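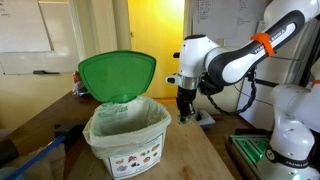
# Write the task down before you run it

Jun 8, 2018

Most of the rules we have for robot arms are about keeping people from getting hit. Those rules are good and I have no complaint about them. What we lack is a rule for what counts as the task. I think every lab that reports a success rate should have to publish one page, written before the first trial, that says what the arm was supposed to do and how it was scored.

I came to this view through kitchen waste. Sorting food scraps into a lined caddy looks like a simple job for an arm with a two-fingered gripper. Pick up the scrap, move it over the opening, let go. I have helped run this task at Stokum and I have read reports of it from other groups, and I don't believe any two of us meant the same thing by it.

Take the lid. A caddy with its lid already standing open is one task. A caddy with its lid shut is another, and a much harder one. Both get written up as "places item in bin." The same goes for the liner. If the bag is folded down over the rim, there is a clear opening to aim for. If the bag has slumped inward, the item can land on the film and sit there. Is that a success? At Stokum we said yes in April and no a month later, and for a while we had both kinds of trial in one table.

When we went back through 100 trials with the question written down properly, 6 of them changed from pass to fail. That isn't a scandal. It is still bigger than the improvement we had been planning to report.

My proposed page would have four items on it.

1. **Starting state.** Where the bin is, whether the lid is open, how the liner sits, where the item starts. If the item begins in the gripper, say so.
2. **End state.** What has to be true when the trial stops, in words a new person could apply without asking anyone.
3. **Help.** What a person is allowed to do during a trial. Straightening the liner between runs is fine if the page says it happens. Nudging the bin during a run should end the run.
4. **Discards.** What makes a trial not count, and who decides.

The last one matters most to me. The Pramanik handling guide, which a lot of small labs copy from, asks for the number of trials and the number of successes. It doesn't ask how many were started. We started 104 to get our 100. The other four were thrown out for reasons that seemed sensible at the time, and I can only find a reason in the log for two of them. Anyone reading our table would have had no way of knowing those runs existed.

I have heard three objections. The first is that research changes as it goes, and a page fixed in advance gets in the way. I don't see why. Change the page, put a new version number on it, and start a new count. The group at Mirnia already does this, and their logs are the only ones I have been able to read without calling somebody.

The second is that the surroundings never stay the same, so an exact starting state is a fiction. A lab table collects things. Bags, tools and spare parts end up next to the work, and the light changes when a door is left open. I agree that you can't control all of it. You can say which things you hold fixed and which you leave alone. "Other objects on the table were not moved" is a perfectly good sentence, and it tells the reader more than silence does.

The third is that this is paperwork, and people are tired of paperwork. I have some sympathy. The draft that went around from the Flasmont workshop had so many fields that I gave up on the second sheet, and I was in favor of it. So keep it to one page. If it won't fit on one page, the task is probably two tasks and should be scored that way.

I would also like the page posted on the wall by the cell, where whoever is running trials can read it with one hand near the stop button. A file in a shared folder gets opened once. At Stokum we now read the end state aloud at the start of a session, which felt silly for the first week. It takes less than a minute, and it has already caught one disagreement about whether a scrap hanging over the rim is in or out.

We settled on out.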